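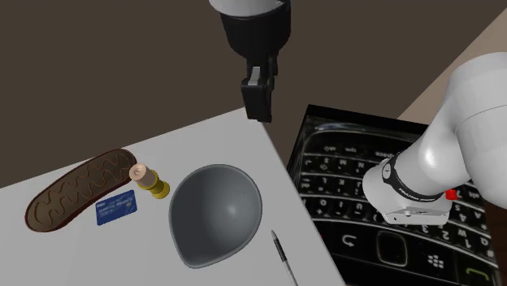
Right, thread on phones with real keys and why I still miss them. Typing on the train so bear with.

I had one for six years. Went through 2 batteries and a charger that only worked if you bent it under a book. Could write a whole email under the table in a meeting without looking down. Cannot do that now. Cannot do that even looking.

Everyone says "you just got used to it". Well yes. You get used to a good kitchen knife as well.

The thing was the bumps. Thumb knows where it is. On glass your thumb knows nothing, it's your eyes doing all the work, and my eyes are tired by four in the afternoon.

Also autocorrect. On the old phone I made my own mistakes. Now the phone makes them for me and signs my name at the bottom. Sent a condolence message in January with "sorry for your lots" in it. Still think about it in bed.

Lithuanian is worse. Half my family chats are in it and the phone decides I must mean some English word, every single time. My mum's name comes out as a type of cheese.

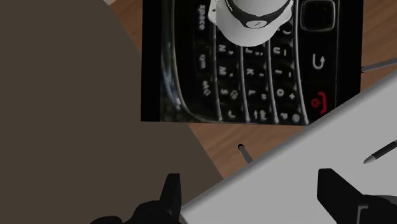

**Gintarė Hunt**
Night desk sub-editor, Plivow · Oct 3, 2021

Anyway. I asked on here last week who else misses keys and got 120 replies, most of them longer than the post. Touched a nerve. A few favourites, with permission.

Abilio Montes drives a delivery van and used to do all his notes on a keyboard phone with gloves on. Thin gloves, but gloves. Now he takes one off every stop. He says by the end of winter his right hand looks ten years older than the left

Soledad Goicoechea wrote most of a novel on hers. On buses. 800 words a day, saved as draft emails to herself. Novel's in a drawer but she says the drafts were the best bit and I believe her.

Cayetano Bermúdez does NOT miss them. Fair enough. He has big thumbs, he hit three keys at once for years, and his wife kept every message. He says the day he got a big screen was the day people stopped ringing him to ask what he meant.

Several people with shaky hands said the same as Cayetano, by the way, and several with shaky hands said the exact opposite. Keys let them rest a thumb before pressing. So no, I don't think there's one answer, and I'm a bit cross with anyone who says there is.

Abilio Garrido (different Abilio, they've never met, they're now chatting in my replies) pointed out something I'd forgotten – the shortcuts. Hold a letter, ring a person. M for mum. He still holds down M on his new phone sometimes and gets a row of nothing.

What I'd actualy like isn't the old phone back. Tried that. Found mine in a box, charged it up, it was slow and the web on it was hopeless. Lovely to type on for one evening. Then back in the box.

What I'd like is a normal phone, decent camera, that has keys. Small ask. There are a couple about but they cost a fortune or you're waiting on a crowdfunder run by two lads and a mailing list.

Someone will say clip-on keyboard. Had one. It turned itself on in my bag and typed the letter j to my boss some 300 times.

Someone will also say voice typing. I work nights. I share a flat. I am not going to sit in the kitchen at 3am saying "comma" out loud.

Do think the way we type changes what we write though. My old texts were long, proper sentences, full stops, the lot. Scrolled back through them last month. I was funnier?? Now it's "ok" and a thumb.

My sister says that's age. Could be age.

Question for the hive then. If you've still got a keys phone as your daily one, which is it, what have you given up to keep it, and does your bank app still work. The bank app's what killed mine in the end, not the battery.

And if you went back to keys after years of glass, how long till your thumbs remembered? Mine took an evening, Soledad reckons a week. Want more answers.

Please don't send me links to typewriters. I have seen the typewriters.

My stop in two mins. Will read replies after the shift, so late. If any of this has come out as nonsense it's the glass – muting this now or I'll get no work done, back tomorow.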